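Evening, January, rain again

Still not convinced by the carpet.
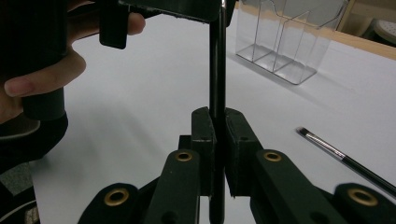 Three weeks in the back room at Stullow and I have yet to meet anyone who can tell me why grey was chosen. The agent called it practical. I call it the colour of a dentist's stairs. It shows every crumb and hides every screw, and I have now trodden on two. The cable is still lying across it as well, the thin white one, and I have promised myself for days that I would run it along the skirting. I have a bag of clips for the job, bought in Plalten, 100 in the bag, and I doubt I shall use 13 of them. The black rod got some attention today at least. It has a good gloss on it, I'll give it that, though gloss is what they always sell you. My old curtain pole at Eskola Road was glossy too, right up to the night it came down on the ironing board.

The plan, such as it is, was to have this room straight by the end of the month. I wrote a list. The list says: cable, shelf, door that sticks, box of lamps, carpet (?). So far I have crossed off nothing and added "buy tape". I read an article that claimed a person can put any room in order in 10 minutes a day. I should like to see the room. I suspect it had a chair in it and one plant.

Went to Pedamden after lunch to look at rugs. The cheapest one I could stand was 200 pounds and had a pattern like spilt porridge. The man said it would "lift" the floor. I asked what it would lift it to and he went to find a colleague. Came home without it. A rug over a carpet seems to me a way of owning two things you don't like.

Moved the box of lamps from the window side to the door side, where it is now in the way of the door, so that's the sticking dealt with in a manner of speaking. Beans on toast. Must ring about the gutter in the morning, and must see to that cable before I go over on it.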